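Tarigan Residents' Newsletter
August 27, 2025

Summer storage swap moves to the Prendinen building

The storage swap is back, and the sign-up sheet is open to all tenants on the Tarigan side. Last December we had nearly 200 items change hands in two evenings, and most of the complaints we got were about parking. The Prendinen building has its own lot, so use that one and leave the street for deliveries.

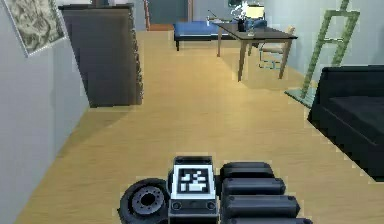

Light wood floor, narrow room.

Furniture has to be listed by Friday. Smaller things such as lamps, kitchen goods and books can be brought on the night. Mattresses are not accepted, and neither is anything with a cracked glass panel. If you are giving away a bed, please list the width of the base and say which bolts are missing.
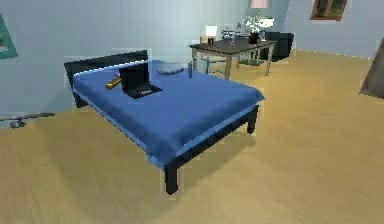
Zorica Tomić
Tenant Services Editor

Fastotetti is lending us 13 hand trucks again. They are to be returned to the loading door the same night, with the straps. Last time 3 came back without them and we paid for replacements out of the newsletter budget.

A number of people asked about tall furniture. The Prendinen elevator is shorter than ours, so measure before you list. Cabinets with drawers should be emptied and the drawers taped shut. Keys go in an envelope with your unit number on it.

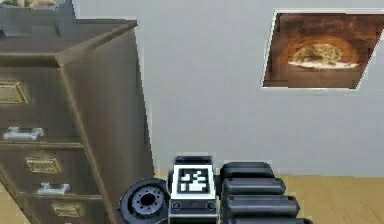

Tall wooden filing cabinet, dark finish.

Pickup is by numbered ticket, and tickets are handed out at the side entrance. You may hold two at a time. Items not collected by closing go to the Zamton thrift store, which sends its own truck the next morning. The store does not hold things for former owners, so please don't call them.
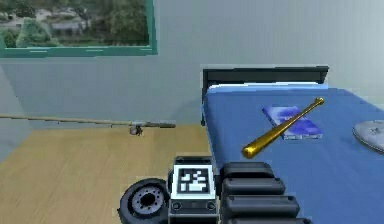
Window with a teal-green frame and trees outside.

Window repairs on the upper floors continue through the end of next month. Leave the sill clear on the day your unit is scheduled and move beds back from the wall. The schedule is posted by the mailboxes.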